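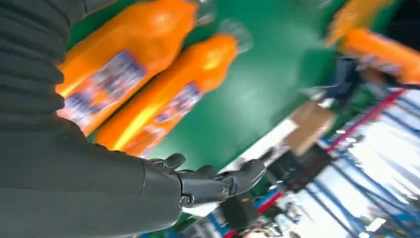

Chapter 9
Gathering Examples for a Learning System

Learning goals

By the end of this chapter, you should be able to:
explain what is meant by a demonstration, an episode and a label;
plan a collection session for a simple handling task;
judge whether a set of examples is varied enough to learn from;
keep records that another person can follow.

9.1 Where the examples come from

In earlier chapters, the robot's movements were written out as instructions. A programmer decided where the hand should go and in what order its joints should move. This chapter takes up a different method. The system is given many recorded examples of a task and adjusts its own behaviour until its movements resemble those in the record. The quality of the result depends heavily on the quality of the examples, and gathering them is usually the slowest part of the work.

Consider the handling of plastic bottles on a table. The opening photograph was taken from the robot's own wrist, and the view is steeply tilted. Part of one bottle is hidden behind the arm, and the bottles farther away are blurred. A person standing beside the table would have a much tidier view, but the learning system must work with what its own camera records. For this reason, examples should be gathered through the same camera, in the same position, that the robot will use later.

9.2 The parts of an example

A single recorded attempt at a task is called an episode. Each episode contains two streams of information: what the robot sensed, and what it was told to do. The two must share a common clock. If the pictures lag behind the commands, the system will learn to connect each movement with the wrong moment.

An episode also carries a label. At its simplest, the label states the task and whether the attempt succeeded. Failed attempts should be labelled and stored separately – they are often useful when the finished system is tested.

9.3 Case study: the Gollthorpe sessions

The case study followed through this chapter comes from a teaching laboratory at Gollthorpe, where a team led by Rafail Karras set out to record 500 episodes of a bottle-handling task. Operators guided the arm remotely, and each completed a short practice period before any of their work was kept.

The team reached its target, but a review found that 14 starting arrangements had been used again and again. A system trained on these episodes did well with familiar arrangements and poorly with new ones. The team then drew up a written plan that changed the position and direction of the bottles between episodes, and continued until the collection stood at 1420.

Before you read on

Choose a task you carry out by hand every day, such as filling a kettle or closing a drawer. Write down what may differ from one attempt to the next. Keep your list – you will need it for the planning exercise in Section 9.4.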